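How I Finally Got the Tote Bags Off My Floor

I had bags on the doorknob, bags on the chair, bags in other bags. So this August I put up a rack by the back door, and it took me one evening (okay, one evening plus a second trip to the store for screws).

Start with the height. Hold your longest bag by the handles against the wall and let it hang. Mark where the top of the loop lands, then go up a couple of inches so you can lift it on and off without a fight.

Next, find your studs. Paneling alone won't carry a bag full of library books! Tape the board up, step back, check it with a level, then drill pilot holes and drive the screws in slowly.
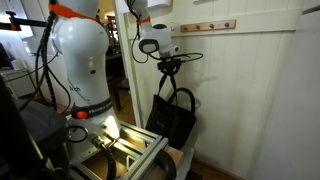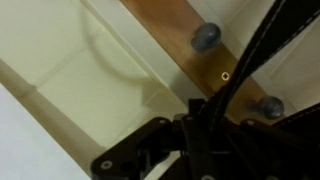 Now for the hanging part. Pinch both handles together before you reach for the knob. If you only catch one, the bag gapes open and your keys end up on the floor, ask me how I know. Heavy bags go nearest a stud and the floppy empties can go anywhere.

My neighbor Patricio Barroso wants one for his dog leashes, so I guess I'm doing this again next weekend. Same board, but he wants it painted green, and I still have half a can from the porch.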